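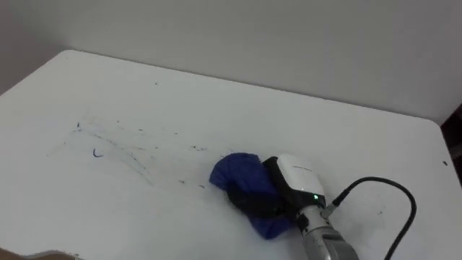 Najwa Jaber

Cleaning Marked White Tabletops with a Cloth: Project Report
Household and Facilities Studies, Flellavstead College
Submitted January 25, 2021

1. Purpose

The purpose of this project was to compare simple methods of wiping dark marks from a white tabletop. White work surfaces are used in all of the teaching rooms at Flellavstead, and they show smudges more plainly than the older brown desks did. The department asked for a short written method that could be followed by any student on room duty.

The project looked at dry, loose marks of the kind left by pencil work and charcoal drawing. Food stains, ink and glue were left out and may be taken up in a later project.

2. Surface and materials

The trials were carried out on a table with a matte white top and rounded corners. A matte surface has less glare than a polished one, but fine dark powder tends to settle into it, and a light gray haze can remain after the larger specks have gone. The haze is easy to miss when looking straight down at the table. It is more visible from a low angle.

Each trial began with a wide band of dark gray smudges and specks spread across the tabletop. Soft cloths in royal blue were used throughout. Dark residue is harder to see on blue than on white, and this proved to be a weakness in the choice of cloth. Water was measured by the spoonful. No cleaning product was used in the main trials; a small bottle of Bisiten surface cleaner was kept for the final cleaning of the room.

3. Method

A total of 41 trials were completed in the Misgate annex. Three ways of holding the cloth were compared: folded into a flat pad, wrapped over a block, and bunched up in a loose handful. Each was tried dry and then slightly damp. Strokes were made in one direction, from one end of the band to the other, and the cloth was lifted before it was returned to the start.

A trial was stopped after 11 strokes, or sooner if no marks could be seen. The table was then checked from two sides and the result recorded on a printed sheet.

4. Results

The damp flat pad gave the cleanest surface and needed eight strokes in most trials. The damp bunched cloth was nearly as good in the middle of the band but left thin lines where the folds did not touch the table. These lines could be removed with a second pass at a right angle to the first.

Dry cloths moved the specks well enough – often straight to the far end of the stroke – but spread the finer powder into a wider gray patch. The block pressed evenly and was awkward near the rounded corners.

5. Discussion

Pressure mattered less than expected. A fresh side of the cloth made a greater difference, and a bunched cloth is difficult to turn without losing track of which part is clean. The recommended method is therefore a damp cloth, folded twice, and refolded after every pass.

The amount of water was not controlled closely enough in the first week, and those sheets should be read with care. A white cloth is suggested for any repeat of the work in April.

Thanks are due to the Khalaf workshop for the use of the table.

Related reports
Drying Times for Cotton and Mixed Cloths
Chalk Dust in the Misgate Annex
Care of Matte Work Surfaces
Storage of Shared Cleaning Supplies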